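Gripper trials at Bornaddale: your questions

I'm Qistina Saragih, and I run the two-arm bench. These are the things people keep emailing me about!

What are you comparing?
Two sets of fingers, the Gandari and the Thevar, on the same sweeping job. One arm gets the dustpan, the other gets the brush, and the mess goes into a trash bag.
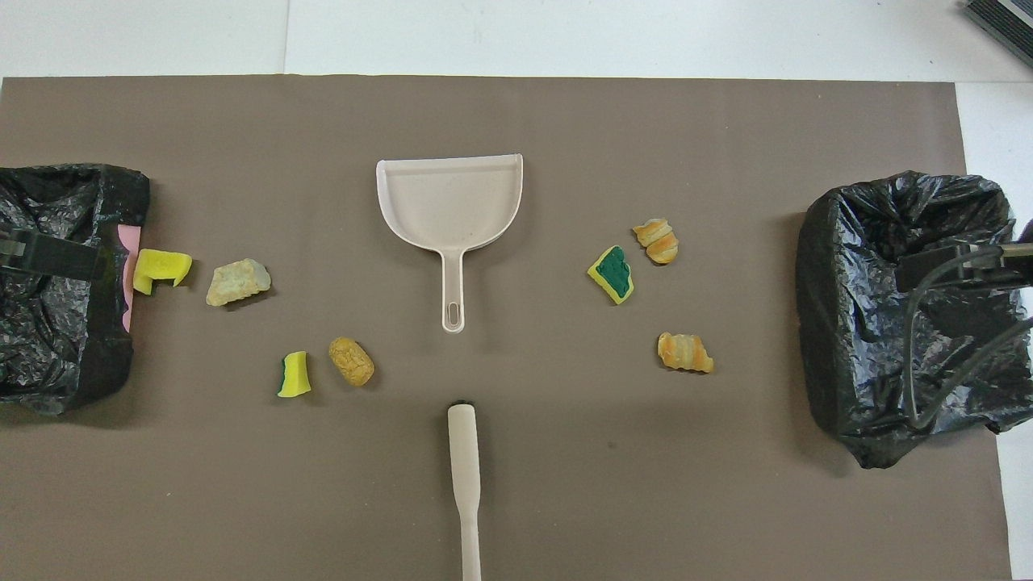
Why sponges and fake pastries?
I wanted a mix of soft stuff and lumpy stuff. Real crumbs were my first idea, and I was picking them out of everything in March (never again).

Which fingers do you like so far?
The Thevar, for the brush. Over 151 runs it dropped the handle 7 times, and the Gandari dropped it 17 times. For the dustpan I honestly can't choose – they both hang on fine if you grab the handle square.
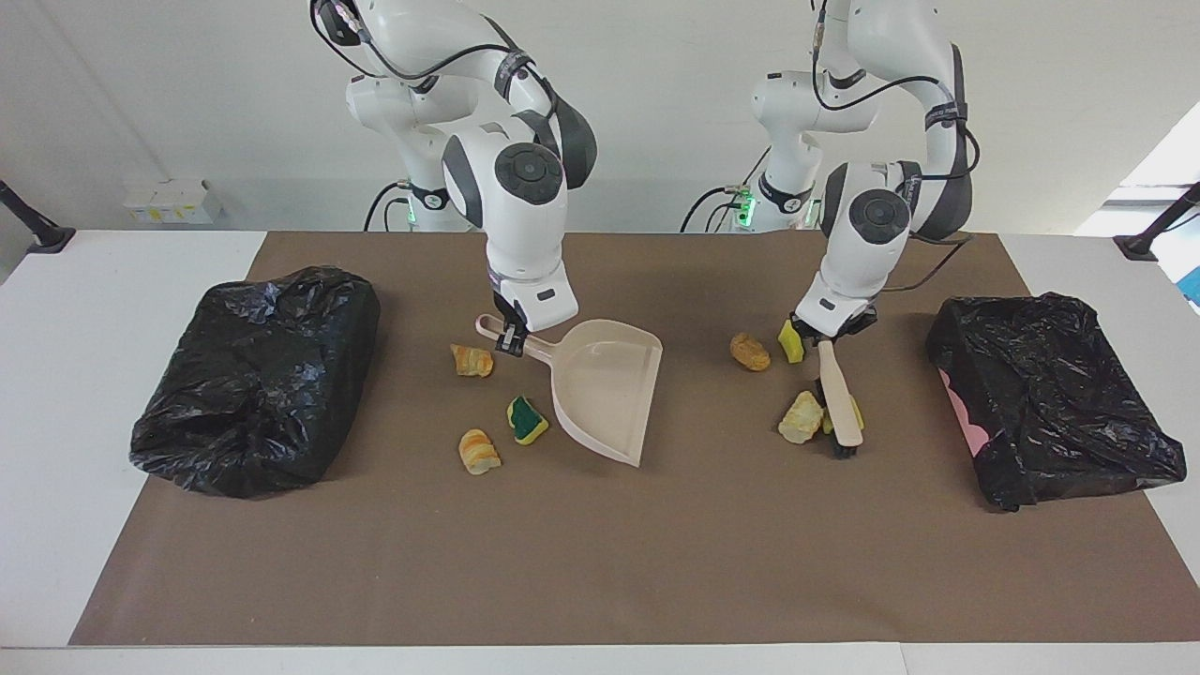 Does the controller matter?
More than I expected! I swapped in the Clidberg controller halfway through and the brush strokes got a lot smoother, so I had to redo nearly 202 runs to keep things fair. My fault for changing two things at once.

Can I send you my own fingers to try?
Please do. Put the mounting drawing in the box and tell me how hard I'm allowed to squeeze.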